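主题：Re: [kisutier-users] 摆早餐任务的示范数据，到底要录多少、怎么录
列表：kisutier-users
附件：无（录制模板在仓库 templates 目录下，分支名 breakfast-notes）

在 2021年8月，Raed Najjar 写道：
> 各位好，
>
> 我们 Hasach 这边准备用 Kisutier 录一批双臂桌面任务的示范，想先问问已经录过的人。我们现在的情况：两条臂装好了，标定过一轮，遥操作能用，延迟还行。任务初步定成"摆早餐"，就是把面包、水果、碗盘之类的东西放到该放的位置。
>
> 几个问题：
>
> 1. 数量。有人跟我说一个子任务录 200 条就够了，也有人说远远不够。你们实际录了多少？
>
> 2. 桌面上的东西要不要每次都打乱？我们试过固定摆放，模型学得很快，但碗挪一点就抓空。全打乱的话，操作员又说每条都要重新摆，累得不行。
>
> 3. 失败的示范留不留？我们有同事坚持全部删掉，我有点舍不得。
>
> 4. 操作员之间差别很大。有人动作又快又直，有人喜欢停一下再抓。混在一起训练会不会出问题？
>
> 5. 语言标注什么时候写？录的时候写，还是录完统一写？
>
> 6. 两条臂都要动的时候，你们怎么处理没在干活的那条？我们的另一条臂常常就停在半空，有时候还挡镜头。
>
> 另外，Nseir 的导入脚本在我们机器上总是报时间戳不单调，不知道是不是只有我们这样。
>
> 先谢谢了，哪怕只回答其中一个也很有帮助。
>
> Raed Najjar

Raed 好，大家好，

看到你这封信我特别高兴，因为这些问题我们在 Goltitz 几乎是一个一个撞过去的！本来想简单回几句，结果越写越长，索性就按你的编号来，最后再补一点你没问但我估计你很快会碰到的。先说清楚，下面都是我们一张桌子上的经验，硬件、相机位置、操作员都跟你们不一样，拿去参考就好，别当规矩。

> 1. 数量。有人跟我说一个子任务录 200 条就够了，也有人说远远不够。

我们到目前为止入库的是 816 条，全部子任务加在一起，只算复查通过的。这个数字不好直接拿来比，里面各个子任务很不平均。"把面包放进盘子"录得最多，一来它是我们调流程用的第一个任务，二来大家都喜欢录它（面包好抓嘛）。"把刀放到砧板上"就少得可怜，那把刀又薄又滑，贴着板的时候夹爪很难伸到下面去，录一条要喘好几口气。

你说的 200 条，我猜是从单臂、单物体的任务里来的。我们也做过一轮差不多的试验：同一个子任务，同一个物体，录到 200 条停下来训练。在录过的位置附近，效果好得让人想开香槟；换一个盘子的位置，还能凑合；旁边多放一个它没见过的碗，就开始犹豫，夹爪在半空来回晃。后来我们没有继续往上堆同样的示范，改成拿同样的时间去录别的摆法，曲线一下子就活了。

所以如果让我重来一遍，我会先把"总共要几条"这个问题放一放，先把变化的轴列出来：物体位置、物体朝向、旁边有什么干扰物、盘子里原来有没有东西、哪条臂来做、从什么姿态开始。每条轴先录一小撮，训练，看它在哪条轴上垮得最难看，就往哪条轴上补。这种补法很朴素，但是每补一轮都能看到变化，操作员也有劲头。我们组里最爱看的就是补完数据第二天早上的回放，有人还特意早来！

顺带一提，别太早去看平均成功率。我们有两个礼拜都盯着一个总数看，涨一点就高兴，掉一点就郁闷，后来按物体拆开才发现，面包一直很好，柠檬一直很差，总数的涨跌只是因为那几天测试时抽到谁比较多。

> 2. 桌面上的东西要不要每次都打乱？

要，但是有省力的办法。我们现在的做法叫"半张桌子"，名字是操作员起的，大概意思是每次只动一半。

具体是这样。我们的物体清单上有 27 样东西，碗、盘、杯、砧板、托盘、面包、水果玩具、瓶子、抹布、刀、酒架、杯架，等等。每样东西在录制模板里有一个编号。开始一组之前，脚本会抽一张"布局卡"，告诉你哪些东西上桌，放在哪个大致区域（左前、左后、中间、右前、右后这样分，不给坐标）。录完一条，脚本只要求你动其中一部分，其他的原地不动。再录一条，再动另外一部分。录满一组之后才整桌换掉。

这样做的好处有两个。第一，操作员不用每条都当搬家工人，手不酸，人也不烦。第二，背景里的东西会在连续好几条里保持不变，而目标物体在变，这种对比对模型很友好，至少在我们这里是。坏处是同一组里的示范相关性很强，所以划分训练集和验证集的时候，一定要按组划分！我们第一次按条随机划分，验证集成绩漂亮得不像话，一上真机就露馅，白高兴一场。

关于区域，我建议给得粗一点。我们最早给的是很细的格子，操作员就真的拿尺子去对，摆出来的桌子整整齐齐，跟谁家厨房都不像。后来只说"右前"，每个人放的位置自然就散开了，歪一点、压着一点、盖住一点，全都有了。遮挡也是这么来的，瓶子放在托盘上会把托盘的图案挡住一块，抹布会压到别的布，你不用专门设计，让人随手放就行。

还有桌面的颜色。这个容易忽略，我们起初也没在意。白碗放在浅色桌面上，深度相机和彩色图都不太喜欢；我们桌面用偏棕的颜色，盘子和碗的边缘清楚很多。如果你们打算换桌布，趁现在换，录到一半再换就等于多了一条轴，要补一轮。 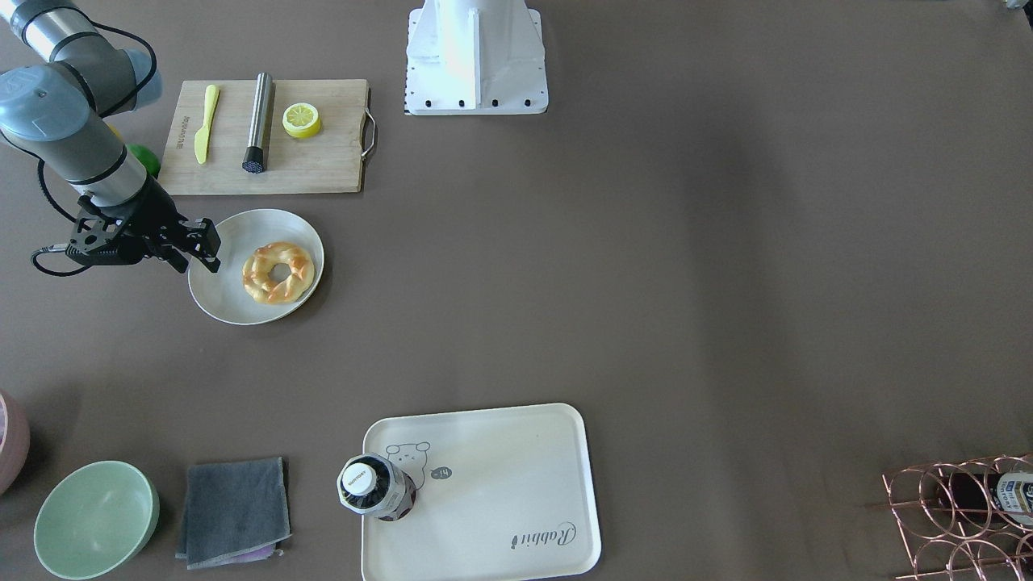
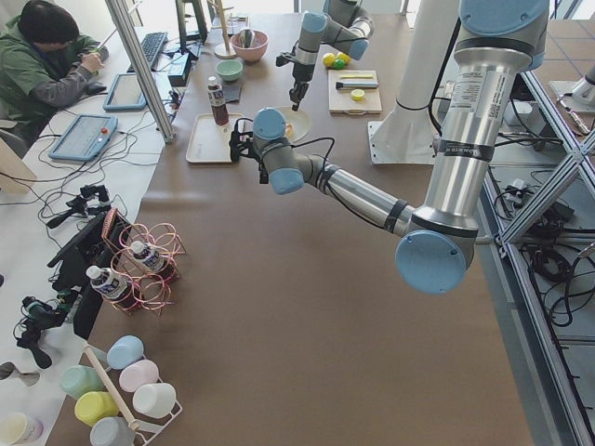

> 3. 失败的示范留不留？

留！请一定告诉你那位同事手下留情。

不过要分开放。我们把录下来的东西分成三个桶。干净的，从头到尾一次做成，没有多余动作。补救的，中间抓滑了、碰歪了，但操作员接着把它做完了。废的，录到一半放弃、急停、掉线、有人伸手进了工作区。

前两个桶都进训练。补救的那些简直是宝贝，模型从干净示范里学不到"夹空了怎么办"，它根本没见过夹空。我们加入补救示范之后，最直观的变化是它会回头了：夹爪合上，发现没有东西，张开，退一点，再来。第一次看到它自己这么干的时候，整个屋子的人都叫起来了，我到现在想起来还觉得开心。

只有一点要当心，补救示范里"犯错"的那一小段，我们会标出来，训练时降低权重，否则它会连犯错一起学，学得还挺像。标的方法很土，操作员脚边有一个踏板，觉得自己搞砸了就踩一下，重新走上正轨再踩一下。事后复查的人会核对这两个时间点，偏得不多就不改。踏板是最便宜的那种，插上就是一个按键，Kisutier 的事件通道直接能收。

废的那个桶也别删，压缩了丢到慢盘上。我们有一次查一个标定问题，最早的线索就藏在一堆急停的记录里，要是删了就得从头再来。

主动去录失败呢？我们试过，让操作员"假装抓歪"。效果一般，假装出来的失败都差不多，歪的方向也差不多，人很难装得自然。现在我们换了一个办法：在起始时刻给末端加一个小的随机偏移，操作员从这个别扭的姿态开始，自然就会有修正动作。这样录出来的东西真实得多，而且操作员觉得好玩，像在玩难度高一级的关卡。

> 4. 操作员之间差别很大。有人动作又快又直，有人喜欢停一下再抓。

这个问题问得真好，我们在这上面花的时间最多。

快和慢本身问题不大，麻烦的是停顿。操作员停一下，往往是在看，在想，在等自己的手稳下来。对人来说很正常，对模型来说，同样一幅画面，有时对应"不动"，有时对应"往下走"，它就容易卡在那儿。我们见过最夸张的一次，夹爪停在盘子边上，就那么悬着，一直悬到超时。

我们做了三件事。先是练习，新来的操作员头一天录的全部不入库，就是玩，随便抓，让手习惯延迟。然后是口头规划，开始之前把要做的事念一遍："右臂，面包，放到白盘子里"，念完再动。别小看这一句，念过之后中途停下来的次数明显少了，念的这句话还顺便解决了你第五个问题，下面再说。最后是后处理，把速度接近零而且夹爪状态没变化的片段按阈值裁短，注意是裁短，不要全部裁掉，夹爪闭合前后的停顿要保留，那是有用的。

至于混不混，我们是混的，而且故意混。只用一个人的数据，模型会变成那个人。我们有一位操作员习惯总是从左侧绕过去，就算物体在右边也绕，单独用他的数据训出来的模型也绕，看着特别滑稽。混了几个人之后，路线就合理多了。不过每条示范里都要写上操作员代号（用代号，别写名字），以后想分析、想筛、想做条件输入，都有得用。

另外一条小建议：让操作员轮流看彼此的回放。不用打分，不用排名，就坐在一起看。大家会互相偷招，过几天动作自然就靠拢一些。我们每天收工前都这么看一会儿，气氛很好，有人会为了一个漂亮的抓取鼓掌。

> 5. 语言标注什么时候写？

两头都写，中间不写。

录之前念的那句话，脚本会存成音频，同时操作员从下拉菜单里选一个任务模板，得到一句标准句。这是第一层。录完之后，由另外一个人看视频，不看标准句，自己写一句"刚才发生了什么"。这是第二层。

为什么要另外一个人？我们一开始也是自己录自己写，结果写出来的永远是"把面包放到盘子上"，一模一样，几百条。换一个人来写，就有了"把那个圆面包搁到白盘里""面包放盘子中间""拿起辫子面包，摆好"。说法一下子丰富起来。而且因为写的人不知道原来的指令，他写的如果跟标准句对不上，这条多半有毛病，等于白送一次质检。

请千万不要让标注的人写颜色、位置写到很细，也别禁止他写。让他像跟朋友说话那样写。我们给标注员的说明只有短短一段，大意是：假设你在隔壁房间，要用一句话让厨房里的人做同样的事，你会怎么说。

有一个坑提醒一下。假水果。我们桌上的水果里有玩具，标注员有的写"柠檬"，有的写"黄色的玩具"，有的写"黄色水果"。一开始我们想统一，后来决定不统一，保留原话，另外在物体编号那一栏里记准确的东西。语言归语言，编号归编号，两边各管各的，后来查询的时候省了好多事。

> 6. 两条臂都要动的时候，你们怎么处理没在干活的那条？

哈哈，这个我们吵过架。

一派主张没事干的那条每次都回到同一个待机位，干净，不挡镜头。另一派主张随它去，真实使用时它也不会乖乖回家。最后各录了一批来比。结论有点意外：全部回待机位的那批，单臂任务学得略好，可一到两臂都要参与的任务就差了，模型好像把"另一条臂在待机位"当成了任务开始的信号，臂稍微偏一点它就不知所措。

现在我们的规定是，待机区是一片，不是一个点。操作员把闲着的那条停在这片区域里任何地方都行，但不要挡住俯视相机看目标物体的视线。挡住别的东西没关系，挡住一点碗、一点水果都可以，只要目标还看得见。模板里有一个字段叫 idle_arm_zone，你可以直接拿去改。

两臂都动的任务，录法也不太一样。我们没有让一个操作员同时控制两条，除非任务确实要求同步（比如一条扶着托盘，另一条往里放）。顺序执行的任务，先右后左，操作员用踏板切换。同步的任务目前录得还少，我自己也还在学，等我们攒够一批再来汇报。如果 Hasach 那边先录出来了，请你一定发到列表上，我会第一个去下载！

> Nseir 的导入脚本在我们机器上总是报时间戳不单调

不只你们，我们也有。原因在于俯视相机和手腕相机走的是两台不同的采集机，时钟没有对齐，Nseir 的脚本按到达顺序读，一交错就报错。临时的办法：导入前先用 Kisutier 自带的 resync 跑一遍，参数选 by-trigger，不要选 by-arrival。长远的办法是把两台机器接到同一个时间源上，我们接了之后再没见过这个错误。

要是你们跑完 resync 还报，看一下日志里报错的是哪个通道。夹爪通道单独报错的话，大概率是驱动重连之后时间戳归零了，那个得改驱动，我手上有一个小补丁，跟这封信一起推到分支上了，很短，看一眼就明白。

下面是你没问的，想到哪写到哪。

物体的"寿命"。会磨损的东西请买一套备用的，并且在清单里写明批次。我们用的面包要反复被夹，时间长了外形会变，前后几批放在一起看，模型见到的其实已经是不同的东西了。这未必是坏事，多样性嘛，可是你得知道它在变。每一批换新的时候我们都会给它拍一组标准照，存到物体清单旁边。

容易滚的东西。瓶子横着放在平面上会滚，操作员放好了，手一缩，它走了。我们的布局卡里，横放的瓶子要么进酒架，要么靠着别的东西。圆的水果也一样，放在砧板上相对老实一些，直接放桌面上的话，夹爪碰一下就跑很远，录起来很好笑，但很费时间。

反光。金属的圆筒、深色玻璃瓶、盘子的釉面，灯一打就有亮斑。我们没有去消除它，只是固定了灯的位置，另外隔几组开关一次侧面的灯，让模型见见不同的亮斑。窗帘请拉上，或者干脆把白天和晚上都录一点，最怕的是只在下午录，然后上午来测试。

操作员的记录本。每一组录完，都要有人写几句话，手写、打字都行，写什么也不限制：今天夹爪感觉松，砧板有点滑，第几组中途换过杯子。这些东西当时看着没用，过一阵子排查问题的时候，比任何自动日志都好使。我们每天把它录入到一个纯文本文件，跟数据放同一个目录。

示教器放在够得着的地方。这条听起来像废话，可是我们真的有过一次，示教器被线缠住了，想停的时候得先解线。从那以后桌边的线每天开工前理一遍。理归理，到了下午还是会乱，所以急停按钮要单独放，周围不许有任何东西。

复查的节奏。请别攒着。我们有一段时间攒到一周查一次，结果发现手腕相机的对焦从周初就松了，那几天的全部降级。现在是每录完一组就抽几条看，抽查只看三样：画面清不清楚，夹爪开合的时刻跟画面对不对得上，最后的状态跟标准句符不符合。一个人看得很快，喝杯茶的工夫。

起始姿态。每一条开始之前让臂回到同一个点，这是很多教程的写法，我们也照做过，后来后悔。模型上真机之后，任务是一个接一个的，上一件事做完，臂停在哪里就从哪里开始下一件。如果训练数据全从同一个点出发，第二件事就常常做不好。现在我们有一部分示范是连录的，做完一件不回去，接着念下一句，接着做，事后再切开。连录的那些，操作员评价是"比较像真的在摆桌子"，我很同意。切开的时候前后各留一点重叠，不要切得太齐。

文件命名，求求了，用日期加组号加条号，别用"final""final2"。我们早期有一批叫"最后一版_新"，现在还躺在那里，谁都不敢动。

权重和数据一起存。每次训练都把用到的组号列表写进权重旁边的文件里。等你想知道"它为什么突然会放柠檬了"的时候，你会感谢自己。

还有一件我很想跟大家商量的事。现在 Kisutier 的示范格式里，物体清单是各家自己定的，Goltitz 有 Goltitz 的编号，Hasach 估计也会有自己的。要是两边能用同一份清单，哪怕只有一部分重合，碗、盘、杯、砧板这些常见的，我们就能把数据合起来训练，看看在一张桌子上学的东西能不能搬到另一张桌子上去。我太想看这个实验了！清单草稿我已经放在 breakfast-notes 分支里，里面每样东西有编号、中文名、材质、尺寸、哪里好抓、哪里不好抓。空着的栏目很多，欢迎直接改，不用先问我。

合并数据时最头疼的大概是相机。你们的俯视相机装在哪一侧，离桌面多高？如果方便的话，发一份标定文件过来，我可以先把我们的 816 条按你们的视角范围筛一遍，看有多少能直接对上。筛的脚本是现成的，跑一晚上就有结果。

动作空间这边倒是不用太担心，末端位姿加夹爪开合，两条臂各一份，单位写清楚就行。请注意夹爪的方向，我们这里 0 是合上，1 是张开，Nseir 的默认值正好反过来，我第一次导入的时候，回放里的夹爪一路张着嘴去撞面包，合着嘴松手，看得一头雾水。

最后回到你第一问，如果你只想要一个能马上动手的方案，我会这么排：挑三个子任务，面包进盘、水果上砧板、杯子归位。每个先录一小批，按"半张桌子"的办法换布局，至少两位操作员轮着来，干净的和补救的都收。训练一次，上真机，把它做砸的地方用手机拍下来，晚上大家一起看，第二天就照着砸的地方补。这么转上几圈，你对自己那张桌子需要什么，会比我清楚得多。

有问题直接在列表里回，别私信，估计还有别人也在看。分支上的模板要是跑不起来，把报错整段贴过来就行，我这几天都在桌子旁边。

祝录制顺利，等着看你们的第一批！

岚
Goltitz 采集组

--
kisutier-users 邮件列表
退订请发空邮件，主题写 unsubscribe
回复时请保留必要的引用，其余部分请删去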